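Field days > Drundstead > The low sun stop

Low sun on the Drundstead road

Welcome to the Drundstead gallery! If you've followed the Laur cart from the Sarnside workshop you'll know we had been aching to get it out onto real dirt, and February finally gave us the weather. Big sky, dry road, gravel everywhere. We also got a proper fault out of it, a safety one, and that's mostly what this page is about. Click through at your own pace. Comments are open at the bottom and we read them all.

Quick background for new people. Laur is our driverless supply cart. It's meant to carry tools, feed and fence posts along farm tracks with a person walking nearby or waiting at the other end. It steers on a front camera and a laser scanner, with a plain old bumper switch as the last resort. The software side is Studik, which began as a notebook full of Priit Grigaitė's ideas about rut following and is now the thing we all argue over at lunch. Priit drives the laptop. Beverley Quinlan runs safety on field days, and what she says goes, including when the rest of us are having a lovely time.

What we came to do

Rut following! On a paved road you get paint and curbs. On a dirt road you get whatever the last truck left behind, and Studik reads those grooves surprisingly well. It finds the ridges, picks the pair that fits the cart's wheelbase, and keeps to them. At the Sarnside track we'd done more than 500 passes without a wheel climbing out of a rut. I was so proud of that number I wrote it on the workshop door (it's still there, in chalk, with a rude remark added underneath).

Drundstead is a different animal. The gravel gets pushed up loose in the strips between the tracks, and the laser sees those strips as soft, noisy bumps. The morning runs were a joy all the same. The cart wobbled a bit at the start, settled, and then just went, humming along with a little plume of dust behind it. We cheered like it was a horse race.

The first odd stop

After lunch the cart began stopping for nothing. It would roll along nicely, brake hard, sit there with its amber light going, and wait for Priit to clear it. He'd clear it, it would creep forward a cart length and brake again.

The log said DROP AHEAD. Studik has a rule that a wide dark area lying across the path might be a ditch or a washout, so the cart slows and asks the laser for a second opinion. Fine rule, we like it. But the laser is poor at long range over dusty ground, and when it can't answer, the rule says to stop. So we had a cart that was scared of dark soil. Annoying, a bit funny, and on the safe side of wrong. We wrote it up and carried on.

And that was our mistake, I think. We had a fault that made the cart too careful, and we relaxed around it. Priit loosened the drop rule so we could get some runs in before the light went. He told everyone he was doing it, Beverley signed the sheet, I watched her sign it. Every one of us thought about ditches. What the same setting did to people in the picture didn't come up.

The bad one

Late in the afternoon we ran the cart toward the sun with Beverley as the walking target. This is a test we do everywhere. Somebody in a bright vest steps off the verge onto the track well ahead, and the cart has to see them, slow down, and halt 2 meters short. The person has a stop button in their hand the whole time, and a second one sits with whoever is on the laptop.

Beverley stepped out. The cart didn't slow.

It wasn't going fast, walking pace plus a bit, and there was loads of room. She gave it the time the test sheet allows, pressed her button, and the cart pulled up with plenty of dirt between them. Then she walked back to us and said, very evenly, that the field day was over. She was right! I had my mouth open to ask for one more run and I'm glad nothing came out.

No one was hurt and nothing was scraped. But a machine that doesn't see a person is the thing you never want, and we'd rather show it on this page than tuck it away in a drawer.

What the log showed

Priit pulled the recordings that evening and we all crowded around his kitchen table. Beverley was in the camera footage, of course, clear enough to any of us. In the person detector's output she was simply absent. With the sun in view the camera turns its exposure down to protect the bright part of the picture. Anybody standing against that sky goes nearly black, vest and all, and our detector had learned people mostly from overcast Sarnside mornings. It wants color, a face or some arms, and it was getting a dark upright shape with none of those.

Now the painful part. Under the original settings the cart would very likely have stopped anyway. A dark shape that Studik can't name goes into a bucket called UNKNOWN DARK, and that bucket shares a threshold with the drop rule. Same number, same line in the same file. When Priit loosened one he loosened the other. So the fussy behavior that had been driving us crazy since lunch was also, by accident, the thing standing in for a detector that doesn't work in glare.

The laser should have caught her too, and it half did. There was a faint cluster of returns in the right place, but Studik throws out weak clusters near the verge so it won't brake for every weed and dirt bank. That filter got built for a good reason. It ate the evidence.

Going back for a look

We went back without the cart running. Beverley's rule is that you walk a fault before you fix it, and I've come around to that completely. You learn so much from standing where the machine has to work! I'd looked at the maps of that road for weeks and had no feel at all for how the light comes down it. So we spent the session on foot, with one of us being a target and the others trying positions, on the track, off the track, close to the bank, farther back by the trees. 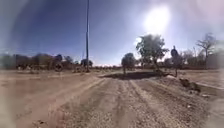 Once the glare test moved to the top of the list, the fixes came together quickly, and I have to say this was some of the most satisfying work we've done as a team. A few of them, for people who like the details:

Split thresholds. The drop rule and the unknown dark rule now have their own settings, and the second one can't be changed from the field laptop at all. You need to be at the workshop with two people logged in. Priit asked for that himself.

A glare flag. When too much of the camera picture is blown out, Studik drops the cart to a crawl and lights the amber. If the glare stays, it stops and waits for a human. This costs us run time at both ends of the day and we're happy to pay it.

Verge filter. Weak laser clusters near the edge of the track are kept for longer before they're thrown out, and never thrown out while the glare flag is up. Yes, the cart now brakes for weeds sometimes. We wave at the weeds.

More pictures of people looking terrible. The detector is being retrained with backlit figures, 200 of them so far, all of us plus any visitor who can be talked into standing on a dirt bank and squinting. If you come to an open day, bring a hat. Hats turn out to matter, as do big coats and people holding shovels, and we had almost none of those before.

The test sheet itself. Into-the-sun runs used to be one optional line near the end. They come first now, before anything fun, and any change of settings during the day sends us back to the top of the sheet. Beverley rewrote it in pencil on the hood of her truck and the typed version still has her wording, including the word "grumbling" in the list of things that don't count as a reason to skip a step.

Where it stands

Laur has been back on the Sarnside track since then, with a work lamp on a stand playing the part of the sun. It's a poor sun. The cart does stop for backlit people every time we've tried it in the yard, but we aren't calling it fixed until it has done the same on open ground in real glare, with someone on both buttons. Drundstead is booked again once the evenings line up with the road.

The drop problem is still open, by the way. Dark soil in the distance still makes the cart nervous, and I've gone soft on it. Priit wants to try a second laser mounted lower. I want to try a slower approach that just gets closer before deciding, which is cheap, and we have a small bet on it – loser cleans the dust out of the wheel hubs.

Huge thanks to the family at the end of the road for the use of the gate and the thermos refills, and to everyone who wrote in after the first short note about this. Several of you run carts or mowers of your own and had seen a version of the same fault. Please keep those coming. If yours shares a threshold between two rules, go and look at it this week.

Next gallery: new wheels for Laur (muddy)
Previous gallery: Sarnside yard trials
Back to all field days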